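Evano hand gripper finger and rail kit, by Mustonen

I've been selling and servicing these from the Kekgate workshop since January, and I still get the same question: which bits wear out first? The fingers, always. So this kit gives you two yellow fingers, the finger screws and a small hex key, for £28 the set.

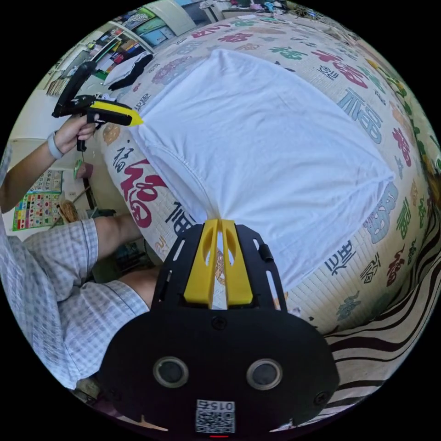 Fingers first, then. Slide both in from the top and do the screws up finger-tight before you nip them. Try a bit of cotton before you trust them! With a T-shirt you want the cloth drawn to a narrow point at the jaws, as this one is along its lower edge. If it slips out, swap left for right and try again.

Fitting order, the way I do it:

1. Power off, old fingers out, brush the fluff from the slots in the black frame.

2. New fingers in, squeeze slowly, check the tips meet.
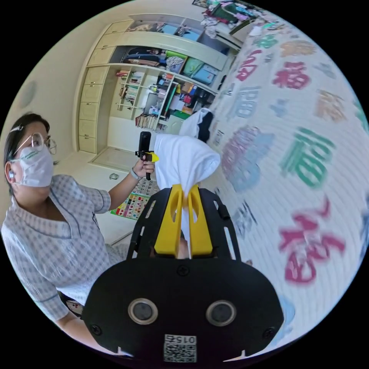 3. Wipe the two lenses with a dry cloth - no sprays, please.

4. Power on and give it a minute before you pick anything up.
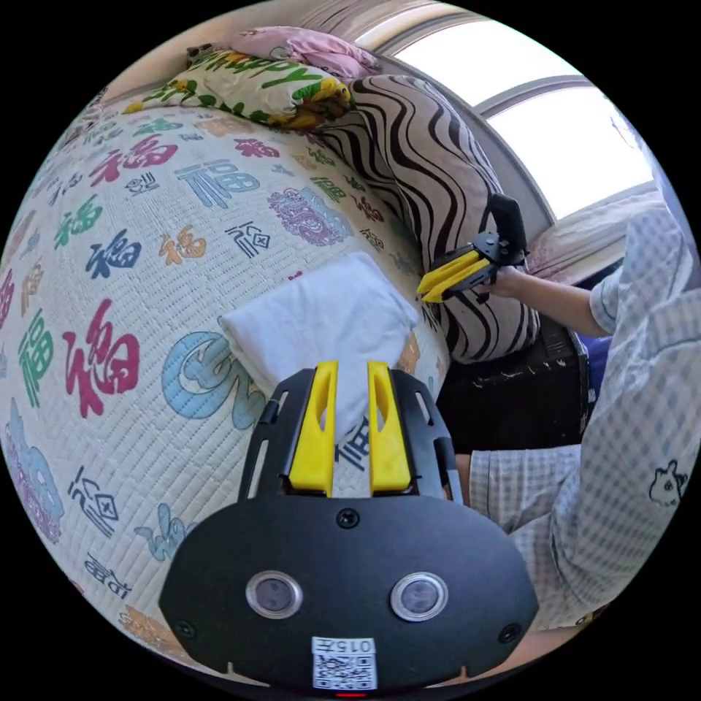
Photo: Oskari Hyvönen, Vencombe

I put my own pair through 3000 squeezes on towels before I changed them, and the tips had gone shiny by then. Yours might last longer on thin stuff. Keep the old set for a spare, and if you run a left and a right unit, change both together or they'll feel odd in the hands.
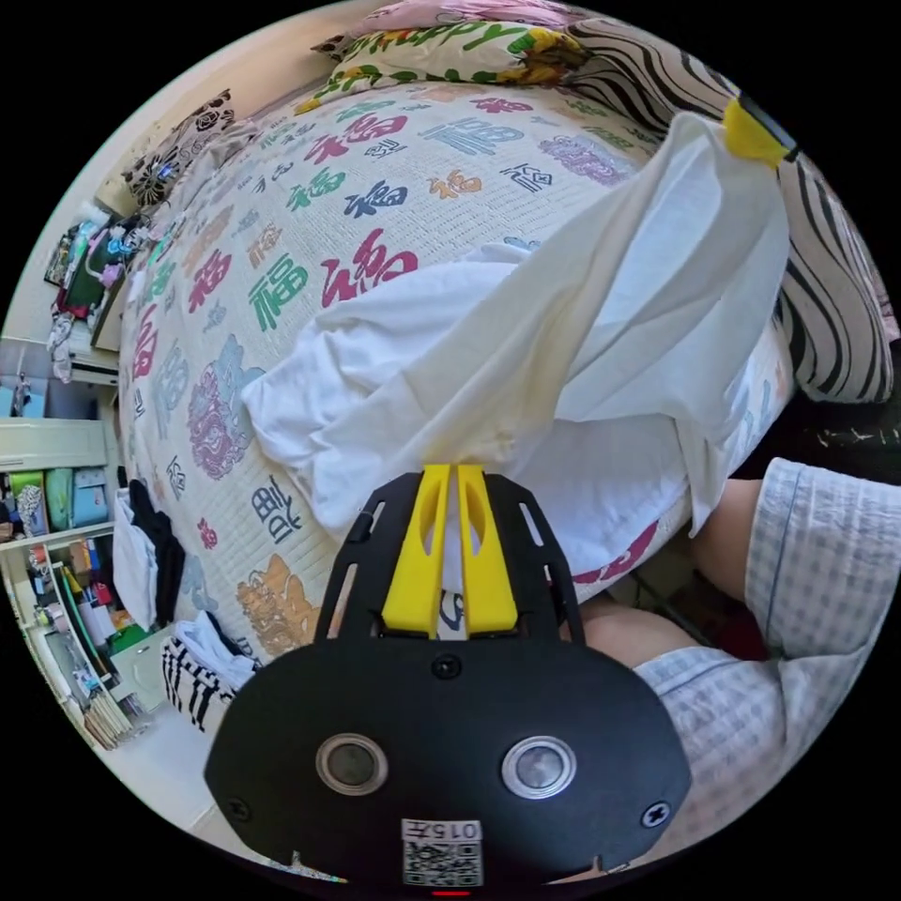
Spare screws come in bags of 12, part 2648, and they go in the same envelope so there's no extra postage. Drop me a line if you've rounded one off (I've done it plenty) and I'll talk you through getting it out.

Contact Kekgate | © Mustonen 2018 | Back to top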